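Teaching by Remote Control: Notes from Our Simulated Work Cell
Oct 31, 2021

The purpose of this post is to record how Femke Mertens and I have been preparing demonstrations for the Plasero project. It is written for colleagues who will take over part of the work in January, and for readers who have asked what we do all day with the controllers in our hands.

The method

The operator sits at a desk and moves the arm through each task by remote control. All sessions take place in simulation for now. The operator's hand motions, the state of the gripper, and the view from the arm are saved together, and the result is one demonstration. To date we have kept 156 demonstrations of the pick-and-place task.

The wrist view is the one from which new operators are asked to work. The gripper takes up a large share of it, and the perforated surface shows only through the gap between the two housings. The signal light, which stood at yellow in the session below, remains in sight over the top of the gripper, as does the clock on the blue wall.

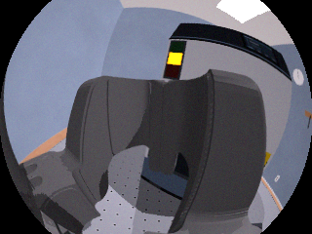 Rules for operators

Approach slowly and hold still before closing. A pause at the start of a grasp is acceptable — a pause in the middle is not, and such a recording must be discarded.

Do not correct a failed grasp within the same recording. Sandro Rinaldi holds a different opinion on this matter, and I concede that recoveries have their value. They are to be saved in a separate folder until we have settled the question.

Each operator shall complete 2 practice sessions before any recording is kept. Notes should be entered on the same day, in full sentences, with the operator's initials.

Remaining work

The target for the full set is 1,100 demonstrations. The Van Beek parts have not yet been modeled, and the request for them is still open.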